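Alberg flap

The Alberg flap is a method of closing small wounds on the lower leg, used mainly after the removal of skin growths. A piece of skin and the fat beneath it is lifted next to the wound, turned through a quarter circle and stitched into place. It belongs to the group of local flaps, which keep their own blood supply and do not need to be joined to new vessels under a microscope.

History

The method was worked out by the surgeon Silvan Haslinger at the Alberg clinic, from which it takes its name. His first report covered eight patients, seven of whom healed without a second operation. Corentin Maillard later changed the shape of the cut, making the base of the flap wider so that the tip was less likely to lose its blood flow. Most surgeons now use Maillard's version, and the older form is sometimes called the narrow Alberg flap.

Procedure

The operation is usually done under local anaesthetic. The surgeon marks the flap with the patient standing, then checks the small vessels near its base with a hand-held Doppler probe. Once the flap has been turned, the area it came from is closed directly where the skin is loose enough. Otherwise a thin skin graft is taken from the thigh.

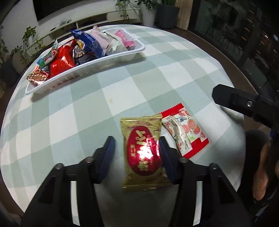
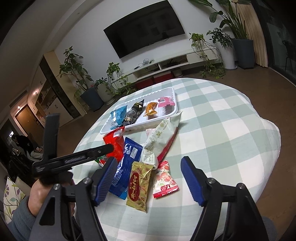 Snack packets in a white plastic tray on a round table with a checked cloth.

Aftercare

The leg is kept raised for the first days and the patient is allowed to walk for short periods after that. Stitches stay in longer than on the face, as skin on the lower leg heals slowly. Smoking is strongly discouraged before and after surgery.

Complications

Loss of the tip is the most common problem and is normally treated with dressings. Swelling may last for months. Régis Renaud described two cases in which the whole flap was lost, both in patients with poor circulation in the leg.

See also

Wilska suture
Rotation flap
Skin graft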